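Salt, sweat and the 3 pm slump: talking water with a nutrition coach

I got 40 minutes on the phone with the woman who runs the hydration sessions at Clarkgate, the walk-in nutrition clinic in Skerham. She was between clients. I was in a parked car. Notes typed up same night so bear with me.

First question, the obvious one. How much should people drink?

"I hate that question," she said. Then she answered it anyway. "For most grown ups sitting at a desk, drink when you're thirsty, and have something with every meal. That gets most people most of the way. The ones who get in trouble are the ones who don't notice they're thirsty until the headache shows up."

She gets a lot of headache people. Afternoon ones, mostly. Coffee at seven, another at ten, a sandwich, then nothing till they get home. She has them write down every drink for 13 days before changing a thing. Not an app, a sheet of paper on the fridge.

"People guess high. Everybody guesses high. They fill a big bottle in the morning and count it as drunk."
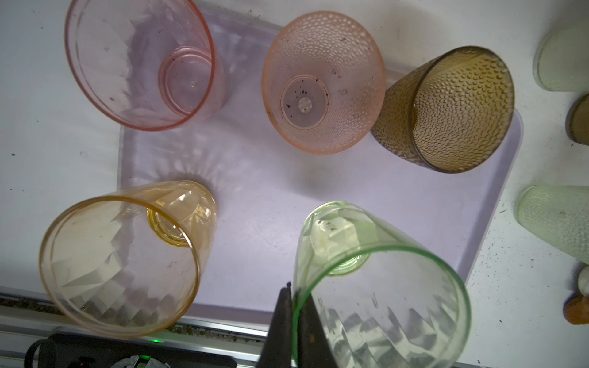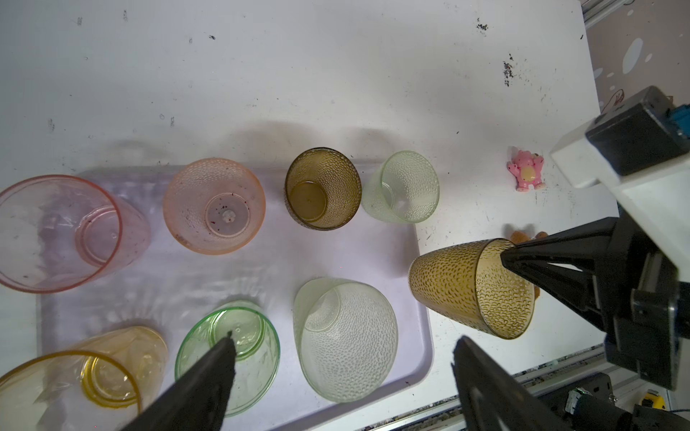
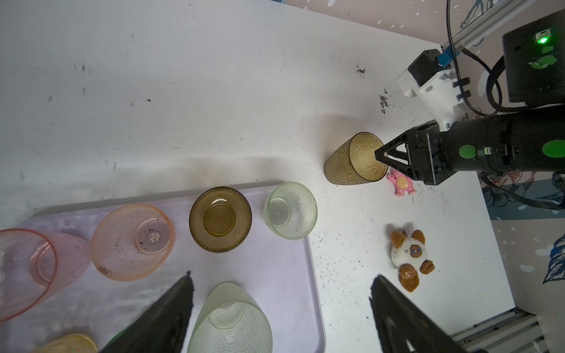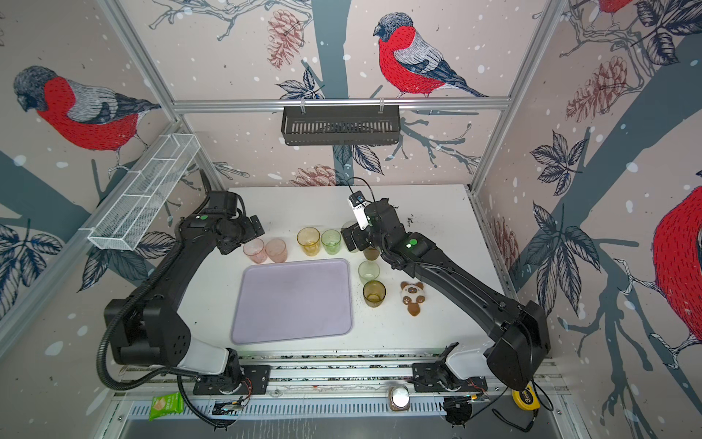 What about the gallon-a-day crowd? Long sigh. She had one client come in last February doing well over 3000 ml before lunch because of a challenge going round his office. Up four times a night. Tired, obviously, so he figured he needed more water. She had him cut back after dinner and have his last glass at 8 pm. He slept.

"Too much is a real thing. Its rare, but it's real, and it's mostly folks running long races who drink at every single stop. You can water yourself down. If you're doing something that long, you need salt in there somewhere, and you need a plan from somebody who knows your health."

Sports drinks, then. Her take is that most people walking around with one don't need it. An easy half hour at the gym, water's fine. Hot day, heavy sweat, more than an hour, okay, maybe. She makes her own for clients who do the Cadia trail loop in summer: water, a splash of orange juice, a pinch of salt. "Tastes like a weak orange soda that got left out. They drink it."

I asked about coffee, selfishly. She counts it. Tea too. "It's mostly water. The idea that coffee dries you out completely, I hear it every week. If you drink it all the time your body's used to it." What she does mind is what goes in it. One of her regulars was getting 300 calories out of a single flavored latte, twice a day, and had cut bread to lose weight. Kept the lattes. They talked about that.

Juice is the other one. She isn't against it, just wants it in a small glass with food. And for kids, milk and water, with juice as a sometimes thing.

Food came up near the end and I wish we'd had longer. Cucumber, melon, soup, yogurt, oatmeal, all of it counts. She grew up on Hegazy lentil soup, the kind that came in the yellow packets, and still tells older clients to have soup at lunch when they say they can't face another glass of water. Older people worry her most. "Thirst gets quieter as you age. I'd rather they had a cup with every pill and every meal then try to remember some number."

Does she track her own? No. Never has. She looks at the color when she pees, pale yellow is good, dark means go get a drink, and leaves it there.

Then her next client was at the door and she had to go. I asked quick what she was drinking while we talked. Flat ginger ale, from the night before.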